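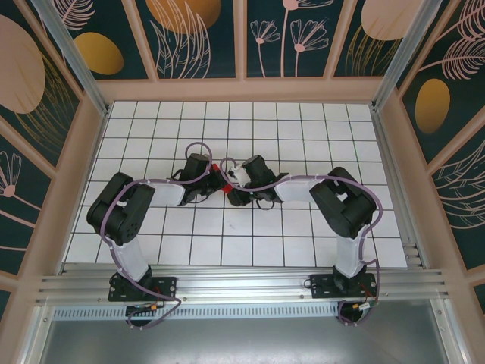 How to clean and refresh tile grout in the kitchen

When we moved to our apartment, the grout between the counter tiles was almost black near the stove and I believed this was its color. My neighbor Selma Todorova looked at it and told me it was dirt. She was right. I spent two evenings on it, and since then I have done the same job in two more kitchens, so I write down the method I use now.

What you need

Baking soda, one small box
Dish soap without color
Oxygen bleach powder (the kind for laundry, not chlorine)
A stiff nylon brush, narrow. An old toothbrush is too soft for the first pass.
Two buckets and several cotton cloths
Rubber gloves
Grout sealer for water-based use, 200 ml is enough for a normal counter

Do not use a metal brush. It leaves gray lines on the glaze and these are harder to remove than the dirt. Also do not use vinegar. Many pages recommend it, but cement grout does not like acid, and after some months it becomes sandy.

Step 1. Remove the grease

Wash the whole surface with warm water and a few drops of dish soap. Change the water when it becomes cloudy. If you skip this step, the powder in step 2 will work only on the grease and will not reach the grout.

Step 2. Make the paste

Mix two spoons of baking soda with one spoon of oxygen bleach powder and add warm water slowly, until it is like toothpaste. Make a small quantity, it loses its strength in less than one hour. Put on the gloves and open the window.

Step 3. Apply and wait

Press the paste into the lines with a finger and leave it for 15 minutes. On a vertical wall it falls down, so there I make it thicker. If it dries too early, spray a little water.

Step 4. Brush

Brush along the line with short movements, and then one time across. Work on a small area and wipe it before you continue. Rinse with clean water from the second bucket, at least two times — a white film will stay if you rinse only once.

Step 5. Let it dry, then look again

Wet grout always looks darker. Wait until the next day before you decide to repeat. If a line has a green color, it is often mold, and it needs a second treatment and better ventilation. If pieces of grout come out under the brush, stop cleaning there. This part must be scraped out and filled with new grout.

Step 6. Seal

The grout must be fully dry, 24 hours or more. I use the sealer from Dumeo with a thin brush. Put one coat, wipe the tiles after five minutes, and put the second coat after two hours. Keep water away until the next morning.

How often

I wash the counter with plain soap every day and seal again every November. Behind the stove I repeat the paste two times in a year.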